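**Open Day Working Group – Minutes of the June meeting**

Location: Vudar, building 2, meeting room beside the demo cell
Start: 9:30 a.m.
Chair: Tamara Derkach
Minutes: Demetrio Segura
Also present: two staff from Pillia (cell integration), one from Symonenko (visitor safety), three from the Vudar lab
Apologies: Skinix

**1. Previous minutes**

Approved with one correction. Item 4 gave the cable order as placed. It was approved but not placed until the week after. The order number has been added to the action log.

**2. Visitor figures and slots**

Registration for the open day closed at 389. The hall is licensed for more, but the demo cell is the limiting point. T. Derkach proposed groups of 12 with a fixed slot length of 15 minutes. Pillia asked for a gap between groups to re-home both arms and reset the blocks. Agreed: 15 minutes of demonstration, five minutes of reset, no overlap at the barrier. Visitors without a slot may watch on the hall screen.

School groups are to be placed in the morning. Two schools have not confirmed numbers.

**3. Demonstration cell**

Pillia reported on the two-arm block handling sequence. The sequence is: locate the marker board, locate the blocks, pick, place in the tray, return to start. The marker board is used as the common reference for both arms. Blocks are found by their own marker stickers, so they may be set down by hand anywhere inside the reachable area, provided one marker faces a camera.

Endurance log since the last meeting: 1,501 cycles attempted, 1,148 completed without operator action. The remainder were stopped by the software or by the operator. Pillia's breakdown puts most of the stops on marker detection, in particular late afternoon runs with the side blinds open. Grip faults were a small share. No collision stops were recorded.

The meeting discussed whether the completion rate was good enough for a public audience. The Vudar lab considered it acceptable if the operator explains each stop as it happens. T. Derkach did not agree and asked for a further log with the blinds closed before the rate is accepted. Pillia will run it this week and report by email.

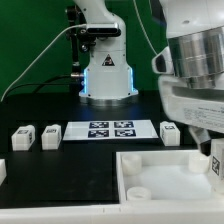
*Fig. 1. Demo cell with both arms, marker board, blocks and open tray.*

Points raised on the cell layout:

- Board position. The board is currently laid on the tabletop and can be nudged. Symonenko asked for it to be fixed. Pillia prefers removable tape at the corners, as the board is swapped during recalibration. Tape accepted.
- Tray. The first row of visitors must be able to see into it. The barrier will be moved toward the tray side, keeping the agreed clearance.
- Backdrop. Green is retained. A printed banner was suggested by the hall team and declined on detection grounds.
- Cables. Loose runs on the table are to be clipped before the rehearsal. Pillia to check slack through the full range of both arms first.
- Spare blocks. One full set to be kept under the operator desk, with markers already applied and tested.

**4. Safety**

Symonenko presented the revised risk assessment. Arm speed in demonstration mode is limited to 55 percent of the programmed value. The limit is set in the controller and needs the supervisor password to change. There was a question about whether this slows the cycle too much for the slot length. Pillia confirmed that four full cycles fit inside 15 minutes with time for talking.

The emergency stop stays with the operator at all times. A second stop button will be mounted on the visitor side, inside the barrier, for use by the floor host. Both are to be tested before doors open and the result entered on the sheet.

No visitor is to hand a block directly to an arm. Blocks chosen by visitors are passed to the host, who places them on the table while both arms are in hold.

**5. Script and signage**

D. Segura circulated a two-page script. Comments: the paragraph on calibration is too long, and "fiducial" should be replaced by "marker" throughout – the term can be given once for those who ask. Skinix sent written comments on the sign layout, accepted without change.

**6. Actions**

| No. | Action | Owner |
|---|---|---|
| 1 | Repeat endurance log, blinds closed | Pillia |
| 2 | Clip cables, tape board | Pillia |
| 3 | Mount and wire second stop button | Vudar lab |
| 4 | Reissue risk assessment with new barrier line | Symonenko |
| 5 | Confirm school numbers | T. Derkach |
| 6 | Shorten script, reissue | D. Segura |

**7. Any other business**

Parking for the Pillia van has been requested at the rear door. Key for the blinds motor is still missing; facilities have been asked for a copy.

Meeting closed at 10:50 a.m. The next meeting follows the rehearsal, same room.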